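## 4. Trying out the Vaden hands

We'd been going back and forth about the Vaden hand kit since December, mostly over lunch, and in the end Siiri Huttunen just rang Tovwood and asked for a pair on loan. They came as a left and a right with a thin manual, and we had them bolted to our own arms within 35 minutes (I'd set aside the whole afternoon!). All our trials were done at the same wooden table, with plain white panels behind it so the vision software had less to chew on.

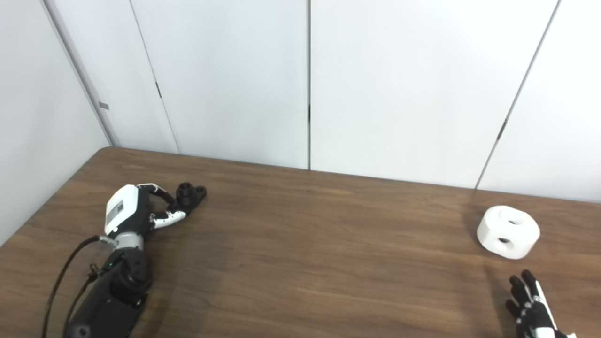
**Figure 1.** The two hands resting on the table, with the white drum-shaped part.

### 4.1 Two parts at once

What we really wanted to know was whether the pair could manage different jobs side by side, as the Tovwood sales sheet promises. I like this sort of test because it's closer to bench work, where one hand is always minding something. In Figure 2 the left hand has the black flanged part and the right has a finger in the hole of the white one.
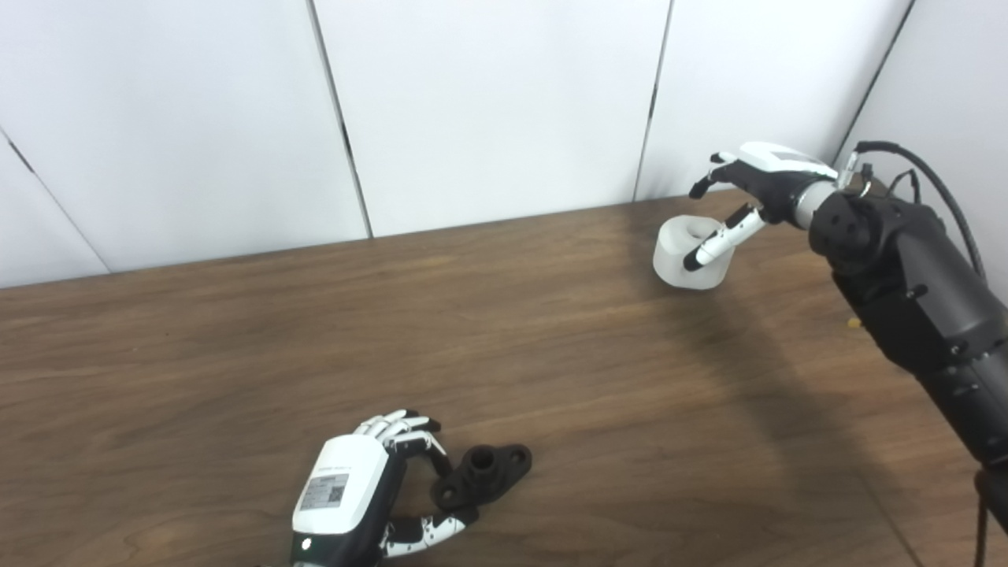
**Figure 2.** Each hand with its own part.

Yara Sayegh ran the controls for most of this and got on with them far better than I did. My main grumble is the grip settings: you set each finger on its own page, and going back loses your changes (I did this more than once). We ran nearly 500 trials all told, and I'd happily keep the hands, though I'd want that menu fixed before paying for them.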